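Processor (computer hardware)

A processor is the part of a computer that carries out the instructions of a program. It reads an instruction, finds out what is asked, does the work and stores the result. Most processors are made from silicon and sit in a socket on the main board.

History

In Gorkstead the first processors for office machines were assembled in a former mill, where 500 people worked. A second plant was opened later in Wetdale. The early model called Buckley had 4,000 transistors and needed 2 supply voltages, what made it difficult to repair.

Handling and installation
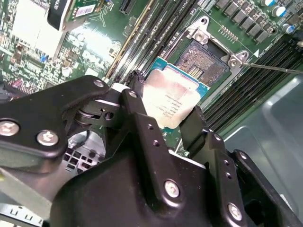

Processors are sensitive to static electricity and to pressure on the contacts. For this reason the manuals of the Londow works advise to hold the part only by its edges, and the same kind of hold is seen with the black metal fingers, one of which has its tip against the left edge of the processor. The socket lever should be open before the part is put down.

Last updated: November

Contact | Copyright | Back to top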